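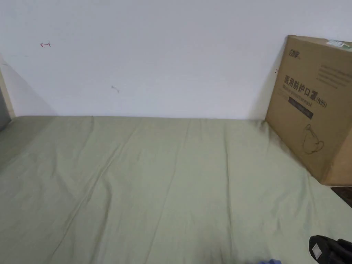 A made-up bed in the Melstead house, with one of the cartons leaning against the wall.

Beds and boxes at Melstead

The guest house at Melstead is nearly ready for the winter. Most of the work this month has been in the bedrooms, where the furniture is in place and the cartons are still being sorted. We have nine rooms to get through and six are done apart from the walls.

The sheets are the pale green ones chosen in April. They came in a single order of 40 and are a good size for the mattresses, with enough to tuck in on the wall side. They do crease. If you are making up a bed, pull the sheet tight at the wall first and then work toward the front. Ironing is not needed, and the iron at Melstead trips the upstairs fuse in any case. The older striped sheets have gone to the Vutholm house, where the beds are narrower.

The bed frames are light wood and mark easily. Please lift them when you need to get behind one. Two of the frames at Vutholm were dragged last year and the feet have never sat level again.

The walls were painted white before the beds went in and they have already picked up a few marks. There is a small red arrow drawn high up on one of them, a gray scuff lower down and a pen mark or two. Scuffs usually come off with a damp cloth and a little dish soap. Pen and marker do not, and scrubbing leaves a shiny patch that looks worse than the mark. Leave those for touching up. There is a can of the same white paint under the stairs, more than half full, and a small brush in the jar next to it.

Now the cartons. We have been using whatever large boxes we could get, so the printing on the outside tells you very little. One says it is for N95 medical protective masks, in Chinese with a line of English under it. Others are from Prona and still have their old labels. Go by the inventory sheet on the kitchen door and write the room on the top flap in pencil. The full list runs to 121 items, counting the lamps and the spare pillows, and it is being checked off as each box is emptied.

Cartons can go on a bed while you are sorting, as long as they are clean underneath. Put a towel down if you are not sure. When a box is empty, flatten it and take it to the back porch. Toma will collect all the flat cardboard in one load, so please keep it dry and tie it in bundles that one person can carry. Plastic bags and foam go in the regular trash.

Still wanted for Melstead: bedside lamps, a full-length mirror, and wool blankets in any color - washed, please, before they come to us. We have plenty of towels and cannot store more.

The next update will cover the kitchen shelves and the new key box by the side door.

November 30, 2019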